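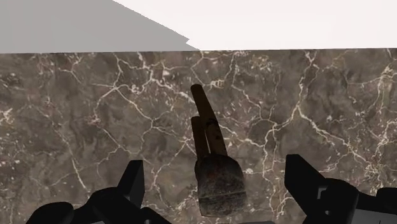 Simulated two-finger gripper, open, with a two-pronged brown object between the fingers.

Retska fault

The Retska fault is a timing error in robot control software that makes a gripper close too early, while the arm is still on its way down to the object it is meant to pick up. It takes its name from Retska, a set of simulated kitchen tasks in which the error was first written up, although the same mistake has very likely turned up in many places under many other names, or under no name at all. Engineers who work with it day to day tend to call it the early close.

Background

Retska was put together at the robotics firm Surkier as a practice ground for picking up ordinary household things from a counter. It runs inside the Vodo simulator, and each trial begins with a reset, during which the arm goes back to its starting pose and the objects are set out again. The arm then moves over its target, lowers the gripper with the fingers open, closes them and lifts. Long, thin-handled tools were included on purpose. They are awkward to hold, and a finger that arrives a little out of place will nudge them to one side or tip them over, where a rounder and heavier object might forgive the same mistake.

Cause

In the affected version, commands to the arm and commands to the gripper waited in two separate queues. The reset emptied the first queue and left the second one alone. If a trial ended while a close command was still waiting, that command was carried over quietly into the next trial and obeyed as soon as the gripper woke up. The controller read its queues 60 times a second, so the leftover command was gone again almost at once, and for a long while the logs (which were written far less often) showed nothing out of the ordinary.

What made the fault such a patient nuisance was that it came and went. A trial that finished cleanly left nothing behind, and the one after it would run perfectly well. Only a trial stopped partway, usually by the time limit, could spoil the next.

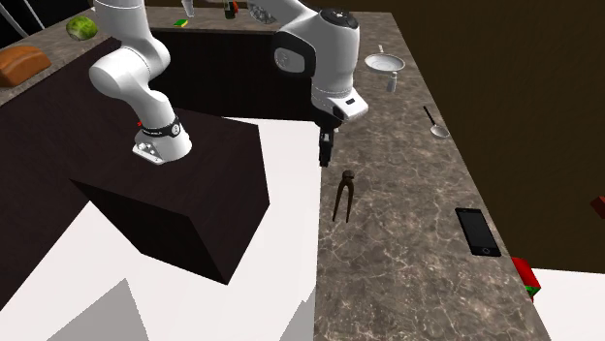
Can the Retska fault damage a real robot?
It can, mostly at the fingers and wrist, when a closed gripper is driven down onto an object or a counter that it was supposed to straddle.

Discovery

The fault was traced by Flor Villanueva, a test engineer at Surkier, who had been asked to find out why the success rate for thin tools was so much worse in long overnight runs than in short ones. Her first guess was friction, and a good part of April went into adjusting the surface settings of the counter, with no lasting effect. She then replayed a batch of 2000 trials in their original order and found that the failures nearly always followed a trial that had timed out. Replayed singly, roughly half of those same failures went away.

Her colleague Arturo Monti found the uncleared queue soon afterward. Their joint report, dated 24 September 2025, describes six versions of the error, some of them very mild - in one, the fingers close only partway and the pick still succeeds.

Correction and prevention

The repair itself was short. The reset now empties both queues and waits for the gripper to report that it is fully open before the arm is allowed to move. Villanueva and Monti also recommended that trials be run in shuffled order as well as in sequence, and that finger position be logged at the full control rate.

On physical arms the report asks for a further check, in which downward motion stops if the measured finger opening is narrower than the planned one. This slows each pick slightly, and some users of the task set have left it switched off.

See also
Gripper calibration
Simulation reset
Stale command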